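Halász descent fault

The Halász descent fault is a failure mode in robotic tabletop manipulation in which a gripper continues to move downward after its fingers, or an object held between them, have met a support surface. It was first recorded in Gastolon, a simulated kitchen environment used to train and test control policies for single-arm robots, and takes its name from the Halász test set, the group of dish-handling tasks in which it appeared. The fault is classed as a contact safety matter because the same policy, run on a physical arm, can press on a work surface or a fragile object with more force than the task allows.
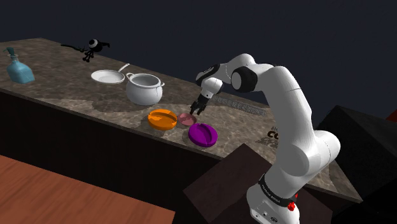
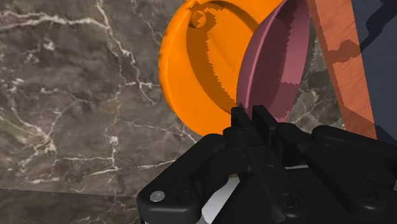
Simulated dish handling with a two-fingered gripper. First picture: the arm over a stone-like countertop, gripper above a small pink bowl. Second picture: the fingertip pads close to an orange vessel and a pink bowl.

Background

Gastolon was built to supply large numbers of inexpensive trials before any work on hardware. Its kitchen tasks involve small dishes and cookware on a counter, and the arm is commanded through short position steps instead of full planned paths. At each step the policy issues a target pose for the gripper, and a lower-level controller moves the joints toward it.

Small bowls are a difficult case for this arrangement. The rim is thin, the interior is shallow, and the usable grasp height lies only slightly above the counter. A policy must therefore bring the fingertips near the surface on almost every attempt, and the margin between a good grasp and a collision is a few millimeters.

Discovery

The fault was identified in February by Siham Atallah during a review of force logs from the Halász set. The set contained 2,086 runs, of which 890 had been scored as successful. Scoring was based only on the final position of the dish. Atallah found that a portion of the successful runs included a long interval in which the commanded height of the gripper was below the height of the countertop. The arm had been held up by the simulated surface while the controller kept increasing joint torque.

These runs had not been flagged. The simulator's contact model was configured with a soft surface response, which allowed slight penetration at low computing cost and reported a correspondingly low force. Recalculated with a stiff surface, peak contact force in the worst runs was some 4 times the limit set for the arm.

Mechanism

Two conditions must be present together. The first is an error in estimated height. The policy inferred the depth of a dish partly from shading at its rim and interior, and hard-edged shadows inside a curved vessel could be read as a lower floor than the geometry contained. The second is the lack of a stop condition tied to contact. When the fingers reached the counter before reaching the estimated grasp height, the policy treated the remaining distance as ordinary tracking error and repeated the downward command.

The controller made the condition worse through integral windup. Accumulated position error was not cleared on contact, so that when the gripper closed and lifted, the stored error was released as an abrupt motion. In some logs the bowl was thrown clear of the fingers. In others it was carried sideways into a neighboring dish — an outcome scored as a grasp failure, with no reference to its cause.

The fault was more frequent when dishes stood close together. Partial overlap of one rim by another in the wrist view reduced the visible outline available for the height estimate.

Effects on hardware

The policy had been scheduled for transfer to a Vereck test cell before the review. Transfer was suspended, and a reduced-speed trial was run with a force-sensing plate in place of the counter. The descent fault was reproduced at low speed. The arm's built-in protective stop was triggered in each case, but only after the plate had registered a load above the task limit. No injury or lasting equipment damage was reported.

The trial report noted that a protective stop is intended to guard against collision in general and is not a substitute for force limits within the task. Its threshold is set high enough to permit normal payloads and can exceed the strength of ceramic or glass.

Corrective measures

Revisions were made to both the environment and the control stack. Surface stiffness in Gastolon was raised, and force was added to the scoring rule, so that a run exceeding the limit is counted as failed regardless of where the dish ends up. Integral error is now cleared at first contact, and downward commands are clipped at the measured contact height. Trellesetti, a logging tool adopted after the review, records commanded and measured height on the same time base and marks any interval in which the two diverge.

Rescoring of the original set under the new rule lowered the reported success rate. Earlier results are retained with a note and are not considered comparable with later ones.

See also

Integral windup
Contact modeling
Protective stop
Simulation-to-hardware transfer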